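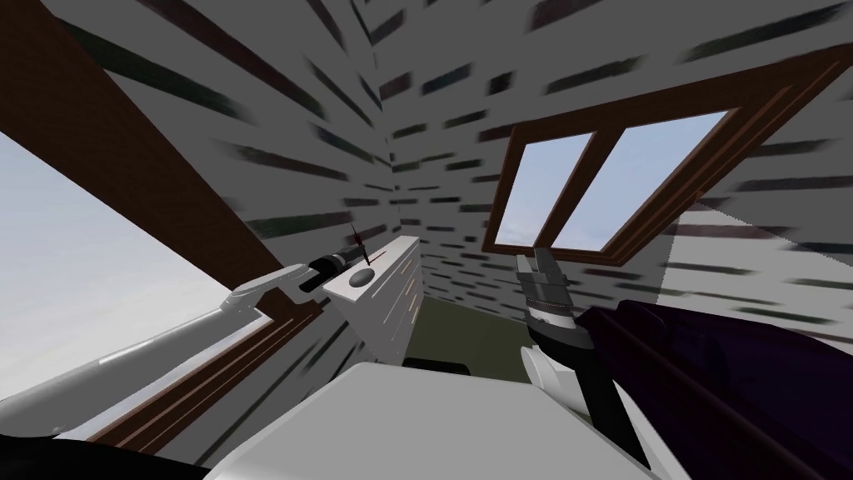 Collision checking in my planner passes on paths that clearly go through furniture, and I'm trying to work out whether the problem is my scene loader or the planner settings. I run two arms in simulation with the Narkach motion library and room meshes from the Orarness set. The attic room is the worst one. The left gripper can stop next to the gray oval object on top of the white dresser and everything reports fine, but if I ask for a pose on the other side of the dresser, the planner sends the forearm straight through the corner of it. The sloped ceiling does the same thing. Flat-walled rooms mostly work. I get 31 bad plans out of 100 random goals in this room and 2 in the plain kitchen. Padding is at the default. What should I look at first?
posted by Nuala Kavanagh

conneely_dev
Check what the planner thinks the room looks like before you touch any settings. The renderer and the planner don't read the same geometry in Narkach. The renderer uses the visual mesh and the planner uses the collision mesh, and if a room doesn't ship with one the loader makes a convex hull per object or falls back to an axis-aligned box. Neither works for an attic. A hull around a slanted ceiling with windows set into it fills space that should be free, so a lot of people (me included, on an older project) ended up adding the ceiling to the ignore list and forgetting about it. Look for an ignore list in your room config.

For the dresser, turn on the collision overlay and compare. My guess is that its box was built before the room rotation was applied. You'd then have a box that covers the middle of the top and leaves the corners out, and a goal near the middle looks fine.

If that's what you see, run the meshes through a convex decomposition and load the pieces in place of the hull. Apply the room transform first. Keep the pieces per object low or your planning times will suffer.

The other thing is edge checking. The default only tests states along each path segment at a fixed step in joint space — a forearm can pass a thin corner between two samples. Cut the step by a factor of 4 and run the same seeds again. If the count of bad plans doesn't move, it's the geometry.

lurirmont
just raise the padding, worked for me

conneely_dev
Padding will hide it in some poses, but then the gripper can't get close to anything on the dresser, and it does nothing for a ceiling that's being ignored.

Nuala Kavanagh
The ceiling was on the ignore list, inherited from the kitchen config. The dresser box was also rotated wrong. I fixed both and I'm down to 4 bad plans on the same seeds. Going to try the smaller step on Saturday when the machine is free.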